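선반 피킹 키트 써 본 이야기 (발표자 노트)

작성: 2018년 8월 15일, 발표자 본인
최종 수정: 발표 당일 아침, 슬라이드 순서 바뀜

[시작]
안녕하세요, 점심 직후라 졸리시죠? 저도 졸립니다. 오늘은 Nirora 피킹 키트 얘기를 할게요. Grinby에서 나온 물건이고, 저희는 Grendport 창고에서 5월부터 돌려 봤어요. 저는 파는 사람 아니고 쓰는 사람입니다. (여기서 잠깐 쉬기)

[슬라이드 2: 뭘 주는지]
박스를 열면 팔 하나, 그리퍼 두 종류, 고정 카메라, 거치대, 그리고 설명서가 들어 있어요. 설명서가 300쪽인데 설치 부분은 19쪽이면 끝나요. 나머지는 오류 코드예요. 저는 이 비율이 좀 무서웠습니다.
설치는 이틀 잡으세요. 영업 자료에는 반나절이라고 되어 있는데 그건 바닥이 평평하고 선반이 새것일 때 얘기고요, 저희 바닥은 살짝 기울어 있어서 수평 맞추다가 하루가 갔어요.

[슬라이드 3: 선반]
저희 선반은 위아래 단으로 나뉘고, 아랫단에 파란 플라스틱 통이 위가 열린 채로 놓여요. 팔은 그 통에서 물건을 꺼내고 넣고 합니다. 데모 영상에서는 네모난 상자만 집잖아요. 저희는 포장이 제각각이에요. 길쭉하고 번들거리는 비닐 포장이 제일 골치였어요.
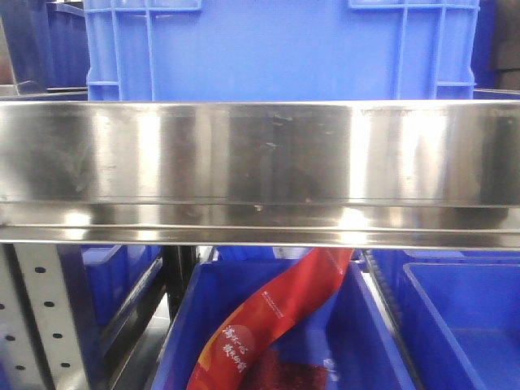

흡착 그리퍼는 주름진 비닐에 약해요. 그래서 저희는 두 손가락 그리퍼로 바꿨고, 그때부터 훨씬 편해졌습니다. 교체는 나사 네 개 풀고 커넥터 하나 빼면 되는데, 커넥터가 뻑뻑하니까 손톱 조심하세요!
또 하나, 반사. 스테인리스 가로대가 조명을 그대로 튕기니까 카메라가 깊이를 엉뚱하게 읽을 때가 있어요. Grinby 쪽에 물어봤더니 노출을 낮추라고 하더라고요. 낮췄더니 이번엔 통 안쪽 구석이 깜깜해져서, 결국 조명 각도를 틀었습니다. 무광 테이프도 붙여 봤는데 일주일 만에 너덜너덜해졌어요.

[슬라이드 4: 숫자]
(표 띄우고 천천히) 시험 기간에 1,677번 집기를 시켰고, 사람이 가서 손을 댄 게 51번입니다. 저는 이 정도면 괜찮다고 봐요. 다만 대부분이 통 벽에 걸쳐진 긴 포장이었다는 거, 이건 꼭 말씀드리고 싶어요. 네모난 것만 다루는 창고라면 결과가 다를 거예요.
질문 나올 것 같음: 속도? 숙련된 사람보다 느립니다. 저희는 야간에만 돌려서 크게 신경 안 썼어요.

[슬라이드 5: 서비스]
유지보수 계약은 기본형이랑 방문형이 있는데 저희는 방문형을 썼어요. Kawaguchi 지점에서 원격으로 먼저 로그를 보고, 안 되면 사람이 와요. 원격 응대는 빠른 편이고 친절합니다. 부품은 느려요. 그리퍼 고무 패드를 두 주 기다렸거든요, 그러니까 패드는 처음 주문할 때 넉넉히 넣으세요.
소프트웨어 화면은 예쁜데 통 위치 등록이 번거로워요. 통을 손바닥만큼만 옮겨도 다시 찍어 줘야 해서, 바닥에 표시를 해 두고 씁니다. 다음 버전에서 고친다고는 들었어요.

[슬라이드 6: 살까 말까]
품목이 자주 안 바뀌고 통 규격이 하나로 통일된 곳이면 추천합니다. 계절마다 포장이 확 바뀌는 곳은 한 달 대여부터 해 보세요. 대여료는 나중에 구매하면 빼 줍니다. 계약서에 그 조항이 있는지 확인하시고요.
시간 남으면 그리퍼 교체 영상 틀기. 소리는 끄고. 질문은 마이크 오면 받겠습니다.

문의: 발표장 안내 데스크 | © 2018 발표자 | 맨 위로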